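Monday, February 26, 2024

# How a Robot Arm Handles a Computer Chip

Notes for young visitors to the Skekura open day, Larkley workshop. Read them before you come, or take them home afterward.

## What the robot does

The robot at bench 2 works on desktop computers. Its job on the open day is to pick up a processor, carry it to the main board, and set it into a socket. The processor is the chip that does most of the computer's calculating. The main board is the large flat board that all the other parts plug into. It is also called a motherboard.

A person can do this job by hand in less than a minute. The robot is slower. It moves in small steps and checks its position after each one.

## Parts of the robot

**Arm.** The arm has 6 joints. Each joint has its own motor and turns on its own. Your arm bends at the shoulder, elbow, and wrist, and the robot needs a few more places to turn so it can reach the same point from different sides.

**Gripper.** The gripper is the robot's hand. It holds the chip by pressing on it from opposite sides. The fingers do not feel anything the way skin does. The motor measures how hard it is pushing, and the computer stops it at a set limit. Too little force and the chip slips. Too much and it can be damaged.

**Camera.** A small camera sits near the gripper and moves with it. Software uses the pictures to find the edges of the chip and the edges of the socket.

**Controller.** The controller is a gray cabinet under the bench. It sends instructions to the motors. Please do not lean on it.

## Parts of the socket

The socket is a square holder on the main board. In the type used here, the socket has a very large number of tiny gold contacts, and the bottom of the chip has flat metal pads. Each contact has to touch the right pad. Many sockets of this kind have around 1,000 contacts. The contacts are thin and bend easily, and a bent one is hard to straighten.

A metal frame goes around the socket. It has a plate that opens on a hinge and a lever that holds the plate shut.

## The steps

1. The lever is released and the plate is opened. A person does this before the demonstration.
2. The gripper closes on the chip and lifts it from its tray.
3. The arm moves the chip close to the socket and stops.
4. The arm turns the chip until it lines up with the socket and is level.
5. The arm lowers the chip straight down.
6. The gripper opens and backs away.
7. A person closes the plate and presses the lever down.

Step 4 takes the longest. A chip that is tilted or turned the wrong way must not be lowered. If the software is not sure, the arm goes back to step 3 and tries again. Our engineer, Ihor Zhuravel, ran 274 practice attempts in the Pleva test program and changed step 4 more often than any other.

## Rules at the bench

- Stay behind the yellow line while the arm is moving.
- The red button stops the arm. Staff will show you where it is.
- Do not touch the gold contacts on any board.
- Questions are welcome at any time.

The next open day is in March at the Bratu building. The arm will be set up there with memory modules, the long thin parts that push into slots beside the socket. 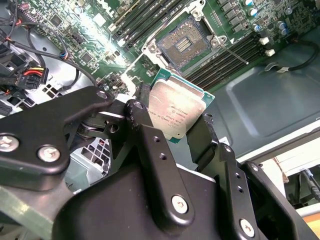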